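Search this site Type a film, cinema or topic Go

Subtitles at a film club screening: original version or dubbed, and who decides?

Michalis Balaskas

Hello to all. I help to run a small film club in Brurnstead. We show one film every second Thursday in the old reading hall, and we have 18 regular members plus whoever comes in from the street. Until now we have shown almost everything in the original language with English subtitles, and I believed that everybody was content.

Last month we showed a Greek film, The Salt Road by Tsakiris, 2 hours and a little more. After the film three members told me that they could not read the subtitles from the back rows and would prefer a dubbed copy. The distributor does have a dubbed version, but I have listened to ten minutes of it and the voices are very flat. The old father sounds like a man who reads the weather.

My questions are these. Is there some rule, or at least a custom, that a film club must show the original version? And has someone found a practical way to make subtitles easier to read in a hall with a flat floor? We cannot raise the seats. The screen is already as high as the ceiling permits.
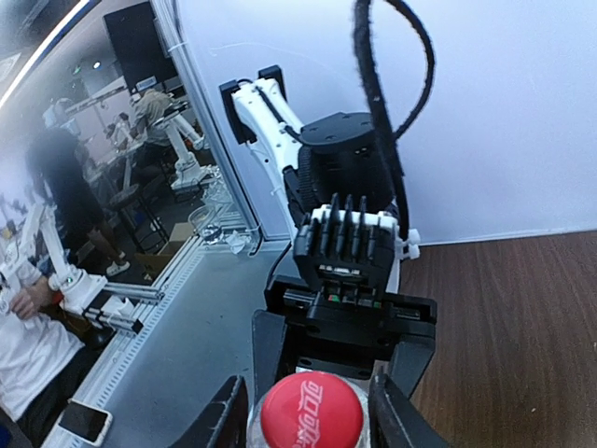 Bottle with a red Coca-Cola cap

I should also say that the licence we bought is for the subtitled version. I do not know if this covers the dubbed one too. The paper only gives the title and the number 1292, and I did not find any word about language.

Thank you in advance for any advice.

Aliki Economou

Dear Michalis, there is no rule. A club can show what it wants if the licence permits it. Most clubs that I know stay with the original version because the members expect this, but it is only a habit.

About the licence, you must ask the distributor and ask them in writing. In my experience the dubbed copy is often treated as a separate item, even if it is the same film. I once ordered a Polish comedy for our club in Comthorpe and we received the dubbed copy by mistake. I wrote the same evening and they sent the right one, but they also explained that our fee was for one version only. So please do not suppose that you have both.

For the subtitles I can tell you what we did. First, check if the file has the subtitles burned into the picture or if they are a separate track. If they are separate, many players let you change the size and also move the lines upwards. We moved ours up by two lines and the complaints from the back became much fewer. White letters with a thin black border are better than plain white, especially when there is snow or a bright sky behind them.

If they are burned in, you can do less.

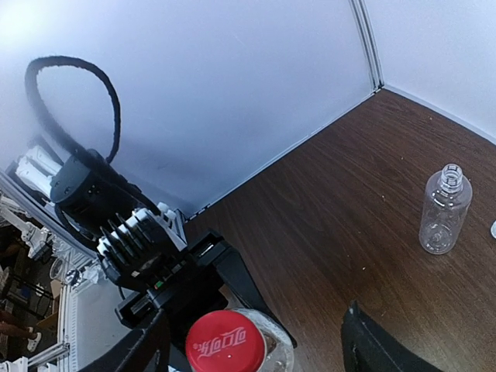
In that case I would work with the chairs. Do not put them in straight rows one behind the other. Move every second row sideways by half a chair, so that each person looks between two heads. It costs nothing and takes perhaps ten minutes. Also leave the centre free as a passage only if you really need it, as the centre has the best places. When we changed this we lost four seats, but in a club of your size I think you can permit it.

One more point. Ask the three members if the problem is the heads in front or the size of the letters. These are different problems. One gentleman in our club complained for a whole winter about the subtitles and at the end he needed new glasses.

I would be sad if you changed to the dubbed version of this film in particular. The father speaks with an island accent and his sons do not, and half of the story is in this difference.

Fotis Papadakis

just put them in the front row?? dubbed is fine for cartoons, for everything else no. we had a vote at Jirkgate and original won easily

Michalis Balaskas

Thank you both. Aliki, I looked and the subtitles are a separate track, so I will try to move them upwards before our next evening. I have also written to the distributor about the licence. The vote is an interesting idea but I am a little afraid of the result. I will offer the front row too, although one of the three has a bad neck and does not like to look up.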